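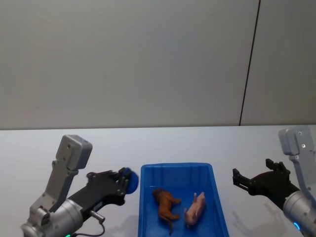
그림 1. 원격조작 시연 수집 중의 작업 영역. 왼쪽 그리퍼가 파란 물체를 잡고 있고, 상자 안에 동물 모형 두 개가 놓여 있다.

양팔 로봇 원격조작 시연을 이용한 물체 정리 작업 학습
캡스톤 디자인 최종 보고서
제출일: 30/06/2023

1. 과제 개요

본 과제는 탁자 위에 놓인 작은 물체를 상자에 담는 작업을 양팔 로봇에게 시연으로 가르치는 것이다. 동작을 좌표로 직접 프로그래밍하지 않고, 조작자가 원격으로 로봇을 움직인 기록을 모아 모방학습 정책을 훈련하였다. 과제 이름은 Hasitz로 정하였으며, 이하 본문에서도 이 이름을 쓴다.

처음 계획에는 물체를 한 손에서 다른 손으로 넘기는 동작까지 들어 있었다. 중간 발표 이후 범위를 줄여 담기 동작만 다루었고, 넘기기 동작은 5장의 향후 과제로 옮겼다.

2. 시스템 구성

로봇 두 대를 탁자 양쪽에 두고 그 사이에 플라스틱 상자를 놓았다. 각 팔 끝에는 검은색 그리퍼가 달려 있다. 조작자는 팔과 관절 배치가 같은 리더 장치를 양손으로 잡고 움직이며, 로봇은 리더의 관절 각도를 따라간다. 리더 장치의 손잡이는 Prodavix 키트를 바탕으로 만들었고, 방아쇠 부분만 새로 출력하여 교체하였다.

기록 프로그램은 관절 각도, 그리퍼 개폐량, 카메라 영상을 같은 시계로 저장한다. 초기 버전에서는 영상이 관절 값보다 늦게 기록되는 문제가 있었다. 이 상태로 훈련한 정책은 물체에 닿기 전에 손가락을 닫는 경우가 많았다. 저장 시점이 아닌 촬영 시점의 시각을 쓰도록 고친 뒤 해당 데이터는 모두 버리고 다시 수집하였다.

3. 시연 수집

3.1 물체와 배치

물체는 동물 모형과 부드러운 공 종류를 섞어 12개를 사용하였다. 단단한 모형은 다리나 꼬리처럼 가는 부분을 잡으면 들어 올리는 도중에 돌아가므로 몸통을 잡는 것을 원칙으로 하였다. 부드러운 물체는 손가락 끝으로 잡되 모양이 크게 눌리지 않을 정도로만 닫았다.

상자는 항상 두 팔 사이에 두었고, 시연마다 위치를 조금씩 바꾸었다. 물체의 시작 위치는 프로그램이 무작위로 정해 화면에 표시하고 조작자가 그 자리에 놓았다. 상자보다 왼쪽에 있는 물체는 왼팔, 오른쪽에 있는 물체는 오른팔이 담당한다. 쓰지 않는 팔은 그리퍼를 벌린 채 탁자 위에서 대기한다.

3.2 조작 절차

시연 한 회는 두 팔이 대기 자세에 있을 때 시작하고, 물체를 놓은 팔이 대기 자세로 돌아오면 끝난다. 조작자는 물체 위로 이동한 뒤 수직으로 내려가 잡고, 상자 벽보다 높이 들어 올린 다음 상자 쪽으로 옮긴다. 상자 테두리 앞에서 한 번 멈추는 습관이 조작자마다 달라서, 수집 둘째 주부터는 멈추지 않고 한 동작으로 옮기도록 통일하였다. 첫 주 기록 중 멈춤이 긴 것은 앞뒤를 잘라 쓰지 않고 통째로 제외하였다.

3.3 수집 결과

전체 기록은 3834회이다. 물체를 떨어뜨린 것, 상자를 밀어 움직인 것, 통신이 끊긴 것을 제외하고 3000회를 훈련에 사용하였다. 떨어뜨린 물체를 다시 집어 성공한 기록은 따로 보관하였으며 이번 훈련에는 넣지 않았다.

조작자 간 차이가 예상보다 컸다. 리더 장치에는 힘 피드백이 없어 그리퍼가 물체에 닿은 것을 화면으로만 판단해야 한다. 익숙하지 않은 조작자는 물체를 지나치게 세게 잡았고, 정책도 이 경향을 그대로 배웠다. 그리퍼 닫힘 한계를 물체별로 설정한 뒤에는 이 현상이 줄었다.

4. 훈련 및 평가

정책은 카메라 영상과 현재 관절 각도를 입력받아 이후 짧은 구간의 목표 관절 각도를 한꺼번에 출력한다. 구현은 실습실에서 쓰던 Londbridge 코드를 수정하여 사용하였다.

평가에서는 훈련에 없던 시작 위치만 사용하였다. 상자가 비어 있을 때는 대부분 문제없이 담았으나, 안에 물체가 여러 개 있으면 새 물체를 놓다가 먼저 담긴 것과 부딪히는 일이 있었다. 기록된 실패는 29건이며, 가장 많은 원인은 가는 부분을 잡은 뒤 물체가 돌아간 것이다. 그다음은 상자 테두리에 물체가 걸린 경우로, 상자가 한쪽 팔에 가깝게 놓였을 때 주로 나타났다.

5. 한계 및 향후 과제

가. 카메라 한 대의 영상만 쓰기 때문에 그리퍼가 물체를 가리면 잡힘 여부를 알기 어렵다. 손목 카메라 추가가 필요하다.
나. 두 팔이 동시에 움직이는 시연이 없다. 9월부터 넘기기 동작을 포함한 시연을 새로 수집할 계획이다.
다. 재시도 기록을 훈련에 포함하였을 때의 효과를 비교하지 못하였다.
라. 그리퍼 닫힘 한계를 물체마다 손으로 입력하고 있어 새 물체를 추가할 때마다 설정 파일을 고쳐야 한다.

부록 A. 수집 전 점검 항목

양쪽 팔의 영점 확인
리더와 로봇의 자세 차이 확인 후 연결
그리퍼 케이블이 관절에 걸리지 않는지 확인
저장 공간 확인
비상정지 버튼 동작 확인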